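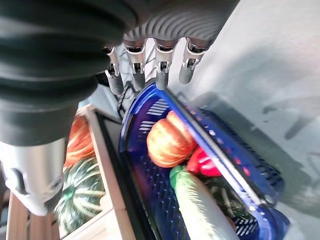

How long does napa cabbage keep in the refrigerator?
A whole head keeps for several weeks in the crisper drawer. Wrap it loosely and leave the outer leaves on until you use it.

Help > Produce > Storage Questions
August 23, 2021
By Wissam Saab

Do I wash vegetables before storing them?
Wait until you are ready to cook. Damp leaves spoil sooner.

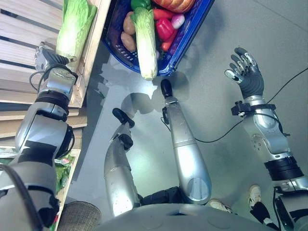 Napa cabbage and a basket of vegetables.

Can I freeze it?
Yes, for soups and stir-fries. Chop it, blanch it, drain it well and freeze it flat. It won't work for salad afterward.

How much salt do I need for kimchi?
Our Sabbagh recipe card uses 25 grams of salt for 1000 grams of cut cabbage. Leave it for 6 hours, turning it twice, then rinse.

The outer leaves have small black specks. Is it safe?
The specks are a growing or storage condition and the leaves can be eaten. Throw out any that are slimy or smell bad.

When does the fall crop come in at the Tivodau store?
Usually in October. Ask Omar Masri at the produce desk.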